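Projektbericht Seminar Dokumentarfotografie
Thema: Porträts in Absprache - Arbeiten mit Bewohnern der Siedlung Planitton
Gruppe: Aušra Pētersons, Stellan Haugland, Angus Cairns
Betreuung: Yvonne Staniforth
Abgabe: Montag, 15. April 2019

Vorab: Reihenfolge im Bericht ist nicht ganz die Reihenfolge, in der wir gearbeitet haben. Literaturliste kommt extra.

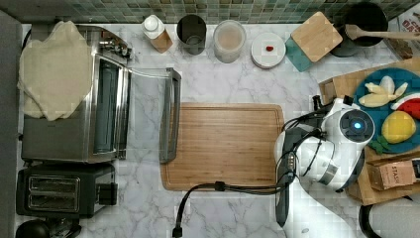
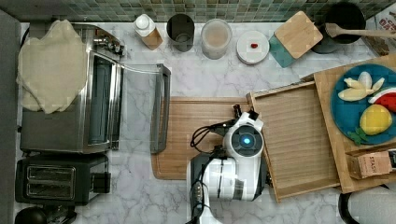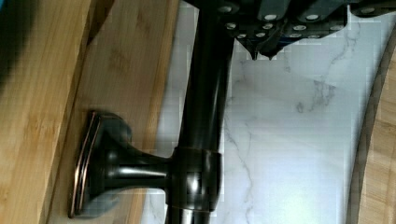 Ausgangsfrage war, wer in einem Porträt eigentlich bestimmt, was man über die Person denkt. In der klassischen Reportage macht das der Fotograf, und zwar meist über die Umgebung. Was liegt herum, was hängt an der Wand. Wer auf einer Küchenarbeitsfläche einen Miniofen mit offener Klappe fotografiert und oben drauf ein zerknülltes Tuch, wie auf den ersten beiden Bildern, hat schon etwas über einen Haushalt behauptet - und die Marmorplatte darunter behauptet dann wieder was ganz anderes. Beides steht im selben Bild und der Betrachter sucht sich aus, was er glauben will. Genau diese Auswahl wollten wir an die Leute abgeben, die porträtiert werden. Also: sie entscheiden über Raum, Kleidung, Gegenstände, Haltung. Wir machen Licht, Kamera, Abzug.

Ort
Planitton liegt am Rand von Laltudport, hinter dem alten Güterbahnhof. In der Stadt hat die Siedlung einen Ruf. Wenn die Zeitung etwas bringt, dann Sperrmüll vor dem Haus und graue Balkone, immer von unten aufgenommen. Wir haben uns diese Zeitungsbilder am Anfang zusammen angeschaut und danach beschlossen, keine Fassaden zu machen. Aušra kannte die Gegend vom Nachhilfeunterricht, Angus und ich waren vorher nie dort gewesen. Sollte man dazusagen.

Kontakt
Lief am Anfang schlecht. Aushang im Treppenhaus - keine Antwort. Zweiter Aushang mit Foto von uns dreien - eine Antwort, von Birutė Siliņa. Sie hat die Änderungsschneiderei im Erdgeschoss, steht auch nur »Siliņa« an der Scheibe. Sie wollte zuerst wissen, was mit den Bildern passiert und wer sie später hat. Darauf hatten wir keine gute Antwort. Peinlich, weil Frau Staniforth uns genau das im ersten Seminar gefragt hatte. Wir haben dann eine Vereinbarung geschrieben, eine Seite, einfache Sprache: jede Person bekommt ihre Abzüge, jede Person kann bis zum Druck zurückziehen, kein Bild geht ohne Nachfrage ins Netz. Mit dem Zettel ging es besser. Die meisten anderen kamen danach über die Schneiderei zu uns.

Vorgehen
Erster Termin immer ohne Kamera. Reden, Tee, alte Fotos anschauen. Die alten Fotos waren wichtiger als gedacht, fast alle hatten eine genaue Vorstellung davon, wie ein gutes Bild von ihnen aussieht, und die kam aus dem Album. Hochzeit, Einschulung, erstes Auto. Zweiter Termin Aufnahmen, Mittelformat, schwarzweiß, Stativ. Dritter Termin Auswahl am Kontaktbogen, die Person kreuzt an.

Insgesamt 422 Negative. Davon hängen am Ende 24 in der Ausstellung. Die Auswahl hat länger gedauert als das Fotografieren.

Technisch: fast alles mit Fensterlicht und einem weißen Laken als Aufheller. Stellan (also ich) wollte Blitz, wurde überstimmt. War richtig so, in den kleinen Zimmern hätte der Schirm gar nicht gestanden. Belichtungszeiten dadurch lang, manche Hände verwischt. Zwei Filme im Labor überentwickelt, mein Fehler, Temperatur nicht nochmal kontrolliert. Die Negative sind sehr dicht, lassen sich aber mit weicher Gradation noch abziehen. Papier und Chemie hat der Fotohandel Astness uns günstiger gegeben, Rest aus eigener Tasche, rund 138 Euro pro Person.

Was die Leute inszeniert haben
Hier wurde es interessant. Wir hatten erwartet, das die meisten sich schöner zeigen als im Alltag. Bei einigen stimmte das auch, Anzug, Sonntagsbluse, Vorhang frisch gebügelt. Andere haben das Klischee mit voller Absicht bedient. Ein älterer Mann wollte unbedingt im Unterhemd auf dem Balkon, Bier auf der Brüstung, Blick böse. Er trinkt gar kein Bier. Er fand, wenn die in der Stadt das so sehen wollen, dann soll es wenigstens gut fotografiert sein. Darüber haben wir in der Gruppe lange gestritten. Angus war dagegen, das Bild zu zeigen, weil man den Witz ohne Text nicht sieht. Aušra dafür, weil es seine Entscheidung war. Es hängt jetzt, mit seinem Text daneben.

Birutė Siliņa hat sich von hinten fotografieren lassen, an der Nähmaschine. Kein Gesicht. Uns kam das erst wie eine Absage vor. Auf dem Kontaktbogen war es dann das stärkste Bild der ganzen Serie - die Schultern, das Maßband um den Hals, mehr braucht es nicht. Von ihr stammt auch der Satz, der am Eingang der Ausstellung hängt: »Ich weiß, wie ich von vorne aussehe.«

Texte
Jede Person hat einen Text geschrieben oder diktiert. Länge frei. Manche nur ein Wort, der längste zwei Seiten. Rechtschreibung nicht korrigiert, außer wenn gewünscht. Mehrere wollten es ausdrücklich. Wir hatten am Anfang die Idee, alles handschriftlich zu lassen, wegen der Wirkung. Frau Staniforth fragte, wessen Wirkung. Haben wir gelassen, jetzt alles gesetzt, gleiche Schrift wie unsere eigenen Texte.

Probleme
Zusammenarbeit klingt gleichberechtigter, als sie war. Wir hatten die Kamera, den Schlüssel zum Labor und am Ende auch die Note. Die Formatentscheidung lag bei uns. Schwarzweiß auch, und danach hat erst beim dritten Termin jemand gefragt: warum eigentlich keine Farbe, die Küche ist doch frisch gestrichen, gelb! Da war es zu spät. Mit Schwarzweiß haben wir ohne Nachdenken den Look übernommen, den man aus den bekannten Sozialreportagen kennt, und damit einen Teil von dem, was wir vermeiden wollten. Würde ich heute anders machen, mindestens Probeabzüge in beidem zeigen.

Zwei Personen haben zurückgezogen. Gründe nicht gefragt, so stand es in der Vereinbarung. Negative übergeben.

Ausserdem Zeitplan: viel zu knapp. Gerade die ersten Gespräche ohne Kamera kann man nicht abkürzen, wir haben es einmal versucht und die Aufnahmen sind steif geworden. Musste wiederholt werden.

Stand und wie es weitergeht
Ausstellung hängt im Flur vom Fachbereich, zweiter Stock. Im Juli soll sie nach Planitton, in den Gemeinschaftsraum neben der Schneiderei. Eigentlich die falsche Reihenfolge, war wegen der Raumvergabe nicht anders zu machen. Für Juli überlegen die Porträtierten die Hängung selbst, wir bringen Nägel und Wasserwaage mit. Angus fragt noch wegen Rahmen. Kleines Heft ist geplant, Aušra setzt es, Kosten noch offen. Die Kontaktbögen liegen bis dahin bei mir und können nach Absprache eingesehen werden.

Stellan Haugland, für die Gruppe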